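4.2 Kitchen preparation and the trouble with produce

We came to the kitchen tasks with more optimism than they deserved, and it seems fair to say so before going into the results. The packing tasks of Section 4.1 had gone well. Boxes, tins and folded cartons have flat faces and known sizes, and a two-armed machine that has learned to square up one box can usually square up the next. Our colleagues at the Mastport site, who had kindly let us watch their morning shift in March, warned us that vegetables would be another matter altogether, and Farah Sembiring, who has spent a good deal of her working life in catering kitchens, was kind enough not to laugh when we showed her our first timetable.

The chores in this group were chosen from a list that she and Sekar Harahap drew up together. Each is something a kitchen hand does many times in a shift without giving it much thought: taking a vegetable out of its wrapping, turning it over to look for damage, passing it from one hand to the other, setting it down stem first. We gathered 2,627 attempts over the whole group, of which 450 were set aside for testing and never used in training.

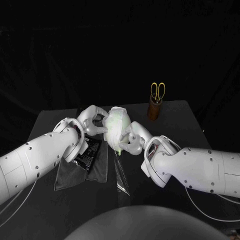 Figure 6. Two-handed hold on a head of cabbage during the kitchen preparation tasks.

Round produce asks for a kind of grip that our earlier work had hardly touched. A tin will sit happily in one hand, but a large vegetable is wide, uneven and a little slippery, and its outer leaves give way under the fingers in a manner that is hard to foresee. We had first taught the two hands to press inwards from opposite sides at equal height, as they do with cartons, and the result was a great many squeezed leaves and a fair number of dropped vegetables. The hold in Figure 6 is of the kind we settled on later, with the left hand higher and curled over the top while the right cups the base, so that the weight rests on the lower hand and the upper one need only steady it. Ikhsan Simanjuntak suggested this after watching how people carry a melon home from the market, and we are glad he did.

Tabletop clutter was a second source of difficulty. A real worktop is seldom clear, and we left soft and see-through things within reach on purpose. Thin plastic proved much the worst of these. It clings to fingertips, it changes shape when brushed, and its shine confuses the depth estimate, so that the machine sometimes closed its fingers on nothing at all. Cloths were gentler company, though they slid.

How near is all this to useful work? A person trained by Ms Sembiring would finish any one of these chores in a few seconds and would talk to you while doing it. Our system is slower by a wide margin, and it still needs somebody close by for the wrapped items, which we would not yet trust it to open alone. Lifting, turning and setting down are in better shape, and we think a patient kitchen could find a use for them. Results for each chore follow in Section 4.3.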